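Clokham Robotics Club: Mid-Year Progress Report
Prepared for the Piva Fund by Lindsay Fairweather, club advisor

Where we are

The short version is that we have two arms standing up and moving, a group of students who will not go home at the end of a session, and a list of problems that gets more interesting every week. When I wrote the application last spring I described a club that would build small robot arms from bracket kits and teach them to do one useful job well. We are now halfway through, and the job we settled on is sorting: pick a small object off a table, carry it, and put it down in the right place without dropping it or dragging half the table along with it. That last part sounded easy in the spring!

The grant was for $3,940. I'll go through the spending further down, but I want to start with what the students have been doing, which is the part I most enjoy telling people about.

The group

We have 18 students enrolled, from eighth grade through eleventh. Most of them had never used a hex driver before October. Attendance has been very good, even in the weeks when the weather was bad and the late bus wasn't running. The students split themselves into teams early on, which I had planned to do for them, and their version was better than mine. There is a build team, a wiring team, a code team, and a group that calls itself the Test Bench and takes enormous pleasure in breaking what the other teams make.

People do move around. One of our eighth graders came in wanting only to write code, got pulled into wiring for one afternoon when someone was out sick, and has stayed there. She now does the neatest crimps in the room, and she has started showing the older students how she does them.

What we built in the fall

Both arms are made from bracket parts, bolted onto perforated base plates so we can shift things around when a layout doesn't work (and plenty of layouts haven't worked). The first arm took the group six weeks. The second took less than two, and I barely touched it. I would have been happy with the first arm alone as a fall result, so having a pair before winter break felt like a present.

A lot of the fall was about servos. The students learned what happens when you ask a servo to hold a position it can't hold, and what that sounds like. They learned to center a servo before attaching the horn, mostly by forgetting to and having to take the joint apart again. We lost two servos to stripped gears and one to a wiring mistake that a student found on his own, wrote up on the whiteboard, and titled "My Fault." It stayed up for weeks and I think it saved us at least one more.

Wire length turned out to need much more thought than I gave it in the plan. If the wires are too short, the arm reaches out and pulls its own plug. If they are too long, they swing into the joints. The wiring team now leaves generous loops, then runs each joint slowly by hand through its whole range before anybody is allowed to switch on the power. They came up with that rule themselves and they are strict about it, including with me.

The gripper

This has been the big one. The gripper that we started with opened and closed fine in the air and could not hold on to anything. The fingers met at a slight angle, so whatever we picked up would tip and slide out sideways. We tried rubber bands, grip tape, and a piece of an old mouse pad. The mouse pad was the best of the three and still not very good.

The build team finally went back to the linkage, took the whole thing apart on the bench, and found that one side had more play in it than the other. They refitted it, and the fingers now close evenly. The code team then rewrote the closing routine so that the gripper steps inward a little at a time and stops at a set position for each object, in place of slamming shut and hoping. The difference was huge. There was cheering.

After that the Test Bench ran a proper trial: 50 pickups with a foam block, same starting spot, same target. The arm completed 44. They logged each miss with a note on what they thought had gone wrong, and nearly all of those notes pointed to the block being set down slightly crooked at the start. So now there is a lively argument about whether the arm should be expected to cope with a crooked block or whether the students should place it straight. I have stayed out of it. Both sides are preparing evidence.

Moving on to harder objects

Foam blocks are forgiving. Real objects are not, and the students have been collecting things to try: film canisters, erasers, a tape dispenser that beat everyone, and small boxes of different kinds. The current challenge is an object with a cable plugged into it. A cable adds drag, it pulls to one side, and the pull changes depending on where the arm is. The code team's first idea was to grip harder. Their second was to approach from directly above and lift slowly, and that is the routine they are working on now.

I love this problem because it can't be solved by one team alone. The grip position matters, the speed matters, and so does where the cable lies on the table before the run starts. For the first time all four teams are at the same table most of the session, and it gets loud.
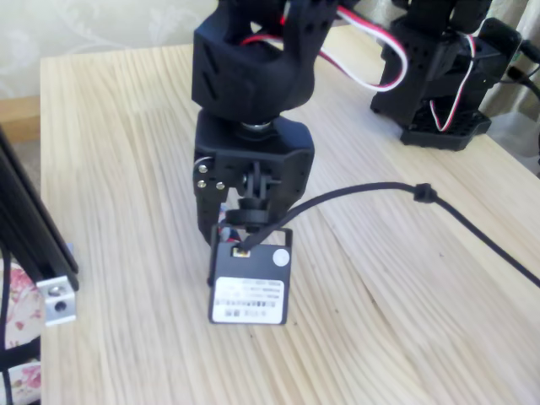 The gripper holding our cabled test box just over the tabletop, with the second arm at the back.

We don't have trial numbers for the cabled box yet. The students want to agree on a fair starting layout for the cable first, and I think they are right to take the time. I'll include the results in the final report, whatever they are.

Spending

Most of the money spent so far went to servos, bracket parts, controller boards, and power supplies, in that order. We ordered the bulk of the parts from Amier, who packed two shipments together to save us on freight. Hand tools came from the local hardware store. We have used roughly two thirds of the grant, which is a bit ahead of plan, and the reason is spare servos. I had budgeted for two and we needed more. The money came out of the line for printed handouts, which the students have replaced with a shared notebook that is far better than anything I would have printed.

What remains is set aside for sensors and for travel to the spring showcase. I don't expect to ask for any additional funds this year.

What hasn't gone well

Storage is a headache. We set up and take down at every session, and each time the arms get moved something needs to be lined up again. That eats into the first part of the meeting. We have marked base plate positions with tape, which helps, but a permanent spot would help a great deal more, and I have asked the building office about one.

I also underestimated how long the software setup would take. We had hoped to be recording and replaying movements by early fall and got there considerably later. Some of the younger students found that stretch slow. Looking back, I should have given them a simple one-servo project to take through from start to finish while the older ones were sorting out the controllers. Next year's group will start that way.

The rest of the year

The students will be showing their work at the Schumacher showcase in the spring. They have decided to enter the sorting task with both arms running, one passing objects to the other. It's ambitious. The handoff has been tried only a few times, slowly, with a foam block and a student's hand hovering over the power switch, but it has worked often enough that no one wants to drop it.

Before then, the plan is:

Finish the cabled box trials and write them up.
Fit a simple sensor to each gripper so the arm can tell whether it is holding something.
Get the handoff reliable with foam blocks, then with boxes.
Have every student run a full session at the controls, including those who say they would prefer not to.

The final report will include the students' own write-ups. Several are already drafted, and one is considerably longer than this report. If anyone from the Fund would like to come by and see a session, please do. We meet after school, things are usually moving by 3:45, and the Test Bench would be thrilled to have a visitor bring an object they haven't tried yet.

Lindsay Fairweather
Advisor, Clokham Robotics Club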